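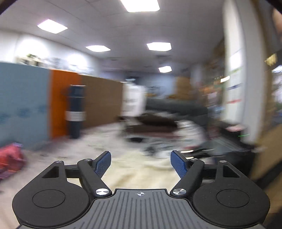

How to Wash a Hand-Knit Sweater Without Wrecking It

Every June I pull my sweaters out, wash the whole lot, and put them away for the summer, and I love this job! Wool perks up so much after a good soak. I learned the method from Esther Ogola, who taught my first knitting class, and I've only changed a couple of small things since then.

What you need

A clean sink or tub
Wool wash, or a mild baby shampoo
Two big bath towels
A tape measure
A flat spot out of the sun

Step 1. Measure first

Lay the sweater down and write down the chest, the body length and the sleeve length. Mine is 39 inches at the chest. You'll want these numbers later, when everything is soggy and twice as long as you remember.

Step 2. Soak

Fill the tub with cool water and stir in the wool wash before the sweater goes in. Push it under gently, let the air bubble out, and walk away for half an hour. No rubbing, no swishing, no running the tap over it. Rubbing is how you get felt.

If you used shampoo, drain and refill with water of the same temperature. Repeat until there are no more suds.

Step 3. Get the water out

Drain the tub and press the sweater against the side with flat hands. Lift it out in one bundle, with your arms underneath so the sleeves don't dangle. Roll it up in a towel like a sleeping bag and kneel on it (my favorite part). Do it again with the second towel. 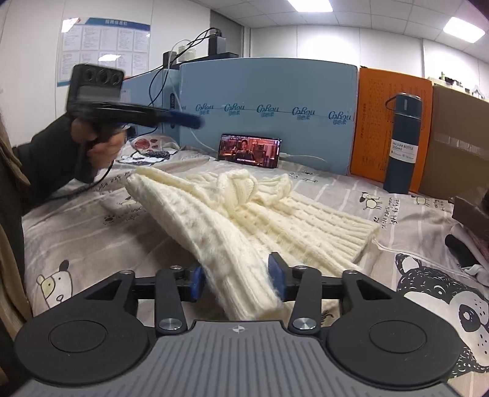

Shaping is where you can really rescue a sweater, so take your time over it. Spread the body out, check it against your chest number, and pat the sides in or out until it matches. Then do the sleeves, one at a time. A long fuzzy sleeve with raised stitching, like the cream one in the photo, needs a light touch: smooth it from shoulder to wrist with your palm and leave the bumps alone, or you'll flatten all that lovely texture. Push the ribbed cuff together with your fingers so the ribs sit close. Ribbing that dries stretched tends to stay stretched.

Step 5. Dry flat

Leave it for a day, flip it, and leave it some more. Thick yarn can take 3 days in humid weather. Check the underarms and the cuffs before you fold anything, they're always last!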